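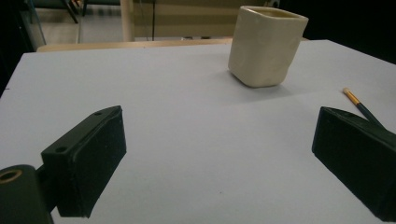
Faut-il répondre à un courriel pendant qu'on est en congé ?

Seulement si le bâtiment brûle et que vous êtes la seule personne à savoir où est rangé l'extincteur. Dans tous les autres cas, le message d'absence est là pour ça, et il se débrouille très bien sans vous.

Encore faut-il savoir l'écrire. Août est la haute saison du genre, et ma boîte de réception en a récolté 27 depuis le début du mois, que j'ai lus avec plus d'attention que bien des rapports. Le message d'absence est un texte court, rédigé à 18 heures passées, la veste déjà sur le dos, par quelqu'un qui pense à la fermeture de sa valise. Cela se voit.

Il y a d'abord le message qui s'excuse. « Je vous prie de bien vouloir m'excuser pour cette absence et pour la gêne occasionnée. » La gêne est minime, je vous assure. Je voulais une facture, je l'aurai à la rentrée, et je n'en aurai pas maigri.

Il y a ensuite le faux absent. Il est « en congé avec un accès limité à ses messages », formule admirable qui signifie qu'il les lit tous, sur la plage, en plissant les yeux. Un correspondant de chez Jerex m'a ainsi répondu 14 minutes après son propre message automatique, pour me dire qu'il ne pouvait pas me répondre. Nous avons ensuite échangé pendant une bonne partie de l'après-midi. Je crois que nous étions tous les deux un peu honteux.

Vient le renvoi en cascade, spécialité des maisons bien organisées. Chez Lynch, on m'a aiguillé vers une collègue, dont le message m'a aiguillé vers un service, dont le message m'a très poliment rendu à la première personne. J'ai refait le tour une deuxième fois, par goût du paysage. 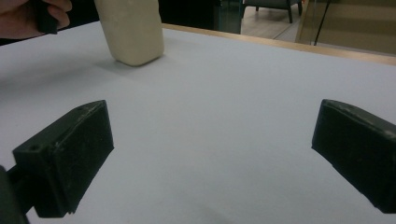
Le billet d'août
par Cosmin Stanciu, pour la lettre de Jitero

Reste le poète. Celui-là nous annonce qu'il est « parti écouter les cigales » et nous souhaite « un été aussi lumineux que possible ». On lui en veut un peu, surtout quand il pleut et qu'on attend de lui une signature. Mais au moins on sait qu'il ne lira rien, et sa boîte peut se remplir en paix. Une cliente d'Ellthorpe m'a raconté être revenue devant 700 messages non lus. Elle en a ouvert une poignée, a constaté que la plupart des urgences s'étaient réglées entre elles, et a classé le reste avant le café de dix heures.

Que mettre, alors ? Une date de retour, la vraie, sans « normalement » ni « sauf imprévu ». Un nom pour les cas pressants, après avoir vérifié que ce nom n'est pas lui-même en train de chercher ses palmes. Une formule de politesse, une seule. Les numéros de portable personnels sont à proscrire : il se trouvera toujours quelqu'un pour appeler, et ce sera le monsieur de la photocopieuse.

Quant à la version anglaise, qu'on ajoute en dessous pour faire international, elle mérite une relecture. J'ai reçu un « I am absent of myself until August » que je trouve très beau, mais qui inquiète.

Un dernier point, que plusieurs lecteurs m'ont signalé avec une aigreur compréhensible : pensez à désactiver la chose au retour. L'un d'entre vous travaille depuis des semaines sous une bannière qui le déclare en Bretagne. Ses collègues ont cessé de lui écrire, il avance beaucoup et m'a demandé de ne pas donner son nom.

Vos plus beaux messages d'absence sont les bienvenus à l'adresse habituelle de la lettre, noms et numéros masqués. Je les lirai à mon retour. D'ici là, vous recevrez une réponse automatique — je l'ai écrite debout, moi aussi, et je vous demande un peu d'indulgence pour la deuxième phrase.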